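**1/** I work at Kesetent, we assemble and check small tool cases for other companies. Since April a robot arm is doing a part of what my hands did before. My colleagues from other shops keep asking me how it is, so I will try to write it properly in some posts. 12/11/2018

**2/** First the background. Our customer is Skineo. They wanted every case checked: are all the tools in their places, does the lid sit well. One order was 699 cases. Four of us did this at one long table, and by the end of the shift my wrists were finished.

**3/** The arm came from Bukier. Before it, I believed the robot would do everything and I would be looking for a job in the spring. My neighbour at the bench believed the same, and she had already printed her resumé in colour.

**4/** Most of my day now is preparing the work for it. I put the case on the wood, I check the angle, I let the gripper come down. It is slower than I was by hand. I was surprised how much patience I needed for this.
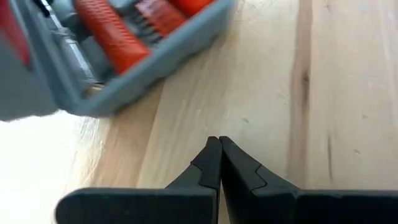

*Fingers closed, with the tool case behind them on the table.*

**5/** The case is allowed to lie a little bit crooked, the arm should find it anyway. On bad days it does not find it, and then I write in the log what happened. In the first 2 weeks I wrote 40 entries. My supervisor Yamuna Lobo read each one and came to ask me what I meant by "it was shy".

**6/** (I meant that it stopped just before touching. I did not know the correct English word. Now "shy" is in our list of fault names and the people from Bukier use it too.)

**7/** What changed for the better: my wrists. I don't wear the brace anymore. Also I am asked for my opinion, and before, I was asked only for my numbers.

**8/** What changed for the worse: we talk less. When four people pack at one table, you hear about the kids, the hockey, somebody's divorce. Today two of us are at the table and two are moved to Rao, our other building. We eat lunch at different hours and I miss them.

**9/** The most difficult thing to teach was the lifting. The plastic has ridges and steps in it, and the robot must choose where to hold. A person does this without thinking. I had to think about it for the first time after nine years of doing it.

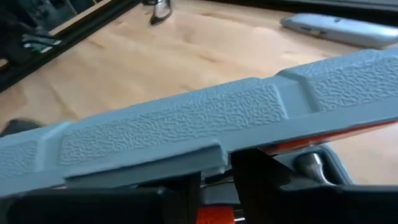
*Blue-grey plastic in the gripper. Somebody's phone stayed on the table again.*

**10/** The pay question, because everybody asks. I got a small raise when my title changed to "cell operator". The two colleagues at Rao did not get it, although they agreed to move. I think this is not fair and I said so at the meeting. The answer was that it will be looked at.

**11/** If your workplace is getting one of these, my advice is to ask early who will write the fault log and who will read it. Ask also in writing where each person will be working after. We asked the second question too late.

**12/** My neighbour did not need the resumé, by the way. She is the one who trains the new people on the arm now. Tomorrow I will answer the questions about the training, there were many and my tea break is over.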